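Dye lots, hard water and a ledger from 1864

Wumpini Kwofie has run the color lab at Drollberg, a contract dye house, for eleven years. Most of her working day goes to one problem: getting the second batch of a fabric to match the first.

"The buyer sees red," she says. "I see three dyes, a salt level, a pH curve and a water supply that changes in February."

The water is the part she talks about most. Drollberg draws from two wells. In winter the deeper one carries more calcium, and calcium makes some reactive dyes clump before they reach the fiber. The result is a shade that reads slightly dull under store lighting and acceptable in daylight. Kwofie checks each lot under both.

Her predecessors had the same trouble. The mill's oldest surviving ledger was started in 1864 and records madder baths by the pail, with remarks on rainfall in the margin. "They had no instruments, but they knew which well to use," she says. "We went back to mixing the wells in the same order they did."

The current process for cotton knit is fairly standard. The cloth is scoured, bleached to a half white, dyed at 60 degrees Celsius and soaped twice. A production lot at Drollberg is 700 kilograms. Kwofie will not split one across two machines, even when the planning office asks her to.

"Two machines, two liquor ratios. You can correct for it on paper. On the cloth you will see a line where the sleeve meets the body, if the sleeve came from the other vessel."

Normand Pelletier, who handles claims for the firm, keeps the returned goods. He says that almost 457 complaints have passed through his office since he started, and that the largest group concerns color transfer in the wash. He does not blame the dye in most of them.

"It is the soaping," Pelletier says. "Reactive dye that bonds stays put. The dye that never bonded has to be washed out at the mill. If someone saves water on the second soap, the customer does that job at home, with her white towels in the same load."

Kwofie agrees, with a reservation. Deep reds and navies need more dye to reach depth, so more is left over, and a third soap is sometimes justified. She has asked for it as a default on recipe 1576, the house's strongest red. The request is still open - the objection is steam cost.

Canvas is handled in a separate building. It is a heavier woven cloth and is dyed at open width, because rope-form dyeing leaves crease marks that finishing does not remove.

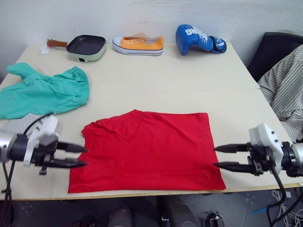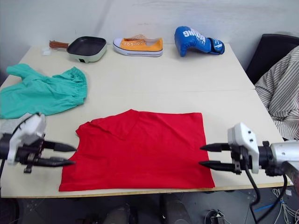 Red T-shirt in the first, orange canvas sneaker in the second.

Does adding salt or vinegar to the wash at home set the color in a new shirt?

Neither one has a useful effect on reactive-dyed cotton, Kwofie says. Salt helps during dyeing, when it pushes dye toward the fiber, and vinegar belongs to acid dyes on wool and nylon. She recommends washing the shirt separately two or three times, in plenty of water.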